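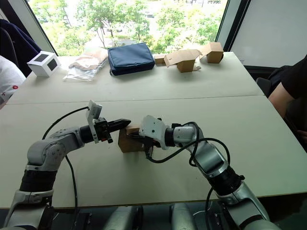 Vol. 18, No. 3

The governor's office has promised Prillano a new bridge, a clinic and a paved market road, and on Tuesday, June 18, 2024 it sent out a schedule for the ribbon cuttings. Atieno Biwott has read it twice. She sat on the district council until she lost her seat, and she has kept a folder of announcements like this one.

"The bridge was announced before, under another name," she said at her kitchen table, sliding a press release across to me. "Same river, same drawing. They changed the font."

The office says the clinic at Mugo will serve 1,786 households. Biwott wants to know where the figure came from. The last survey she saw as a councilwoman gave almost 700, and she doubts that many families have moved to a town with one working water line.

"Maybe they counted Utidness too," she said. "But Utidness is across the river, and the bridge isn't built. So how do those people get to the clinic? Ask them that."

I did. A spokesman said access questions would be handled "in the second phase" and gave no date for it.

The road contract went to Sotarier, a builder with no earlier public work in the district. Biwott stopped short of calling that improper — she has seen no bids, and neither have I — but she finds the timing hard to ignore. The foundation stone is to be laid in September, a few weeks ahead of the vote.

"A stone is cheap," she said. "I've been to plenty of those. There's a tent, there's a band, everybody gets a bottle of water. Then the tent goes home."

Would she give the governor credit if the road gets paved? She took a while over that.

"Sure. I'd drive on it. I'd still ask what it cost."

She is not running again, she said, and hasn't decided whom to support. Her invitation to the ceremony had not come.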